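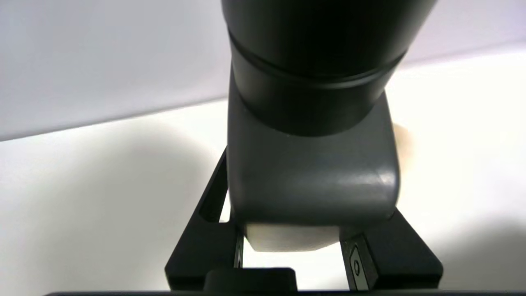 22nd October, Mackay cell, left arm
Afaf Issa, Leen in from mid-morning

Picked up where Leen left off with the gripper. The complaint, as written on the sheet, is "closes short after the update." I don't believe it's the update. Every fault in this cell since March has been blamed on an Eltus update, and so far I've seen one that deserved it.

Closed the fingers on nothing, opened, closed again. Reported width at full close was not zero and was not the same twice. Did it with the arm parked and with the arm out over the table, same behavior, so I'm not going to chase the arm cable again. Cycle counter on the gripper said 891 since the last reset, which is far too few for the drive to be worn, if you trust the counter. I don't much. It resets when the config is reloaded and we reload the config all the time.

Took both fingers off. The insert on one side had crept toward the tip. Not by a lot, but enough to catch a fingernail on the step. The grey-green ones are the second set from Sturkholm, and their sheet says they seat themselves under load. Mine seated themselves somewhere else. Cleaned both pockets with alcohol, let them dry, put the inserts back, tightened by hand and then with the small driver. No thread lock yet. I want to see whether it moves again before I glue the evidence in place.

Homed, closed on nothing ten times. Width now repeats to the last digit shown. That points at the insert. It doesn't prove it, because I also power-cycled the gripper to get the fingers off, and I should have done those two things separately.

Leen's note: she thinks the finger screws were never brought to spec at the last swap. Possible. There's no entry for the last swap, so we can argue about it forever.

Exposure on the wrist camera: still hate it. The tabletop blows out between the fingers the moment anything dark gets close to the lens. Bavitz says to leave it on auto. I put it on manual at 198 and it was better over the bare table and worse over dark objects, so back to auto for now. If someone has a setting that works for both, write it down here and not on a sticky note.

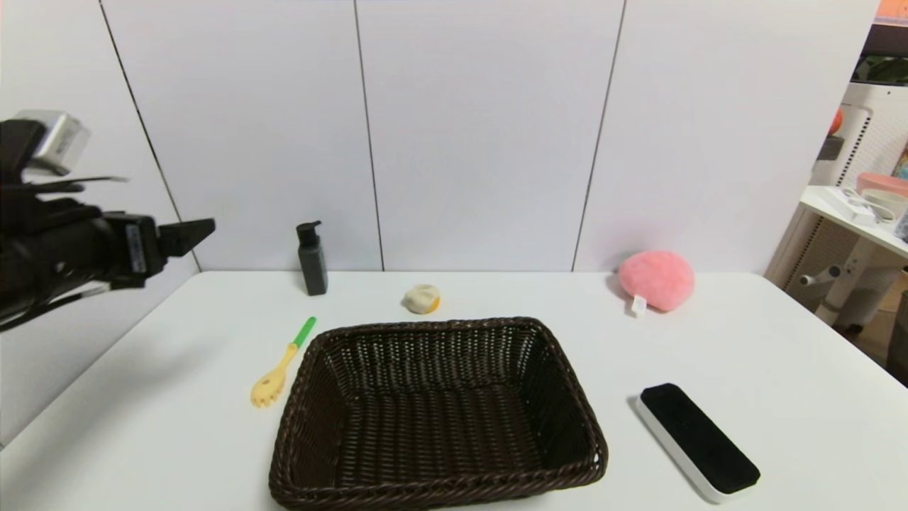 TABLE LAYOUT AND REACH

Basket in the middle, close to the front. Pump bottle at the back by the wall, the bun thing between it and the basket, plush at the right rear, eraser front right, spaghetti server on the left. Leen's choice of objects. I'd have started with blocks, but she has a point that blocks never upset anything.

My worries, in the order they bother me:

The bottle. Near the wall, so the approach has to come in without the elbow swinging wide. The planner in Eltus calls it reachable. The planner also called the old shelf reachable and we have the dent.

The server. Thin, lying at a diagonal. If the width reading drifts again, I expect to see it there before anywhere else, since a thin handle leaves the least margin. Good test piece for that reason.

The plush. It will give under the fingers, so a grip on it tells us next to nothing about force. Please don't log a plush pick as a pass for the gripper.

The basket rim. Braided and thick, and the release height has to clear it with an object hanging below the fingertips. Release height was 18 cm above the table in the config. Raised it to 21 and left a comment in the file. Leen thinks that's too high for the bun and it'll bounce. Maybe. I'd rather pick a bun off the floor than drag a finger across wicker.

Not done:
Thread lock, see above.
Hand-eye check after refitting the fingers. I skipped it because the fingers don't carry the camera. Leen says do it anyway. She's probably right about the tip offset.
Ask Sturkholm for the torque on the insert screws in writing. The number I got by phone was different from the number Bavitz gave me.
Repeat the close test cold, first thing, before anyone homes the arm. If the width comes back wrong with the inserts still flush, I'll take back half of this page.

A.I.

Added by Leen: please leave the gripper counter alone until the close test is done. I've copied the current config to the cell folder with both our initials on it.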